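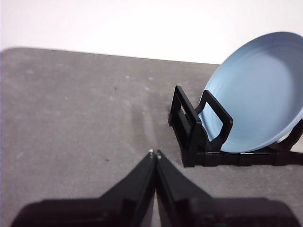
My project this semester was about why phones, speakers and light bulbs from different makers still won't talk to each other over short-range radio, and whether a cheap little bridge box could fix it. I picked it because my apartment is a mess of gadgets (four apps just to turn the lights off!) and I figured if I had to suffer through it every evening I might as well get credit. A good chunk of my notes is really about plain old plugs and sockets, because I kept going back to an easy comparison. A socket will take a plug whoever made the plug, and you never have to check a logo first. Smart home gear is supposed to work like that, and mostly it doesn't.

So, the setup. I had two kinds of sensors to work with. The Surneo ones send a short message every time something changes and then go back to sleep, which is great for the battery. The Grorer ones stay chatty and check in all the time. My bridge had to listen to both, turn their messages into one common format, and pass them along to a single dashboard. Kyu-ri Geum wrote most of the dashboard and I did the translating part, which sounded like the easy half when we split it up. It was not the easy half.

The first version dropped messages like crazy. I logged everything for a night and got 1,903 messages in, with big gaps wherever both sensor types were talking at once. I spent most of May blaming the antenna, and I bought a second one, and then Adel Samir looked at my code over lunch and asked why I was waiting 800 milliseconds after every single message before listening again. I had put that in on day one for testing and forgotten it. Ouch! I cut it to 80 and the gaps mostly went away, except for a few early in the morning that I still can't explain.

After that I got ambitious and tried adding door contacts from Dolel. Their message format is pretty well documented, but the pairing step times out fast, and my bridge was too slow to answer. Amancay Paredes suggested handling pairing in its own separate loop, and that worked on the second try (the first try locked up the whole box, and I had to pull the power). I'd like to clean that part up before anybody else uses it, since right now you have to restart the bridge after adding a new device.

What I'd do differently: write the log viewer first. I was reading raw text files until the last couple of weeks and it made every bug take twice as long. I'd also keep the range tests simpler. I ran 200 of them in the hallway with the doors open, then realized I should have done half with the doors shut, so there's no fair comparison in my results.

Thanks to Agustina Cáceres for lending me her spare router. The code and wiring notes are in the shared class folder, under "bridge", and the version to use is the one marked final2.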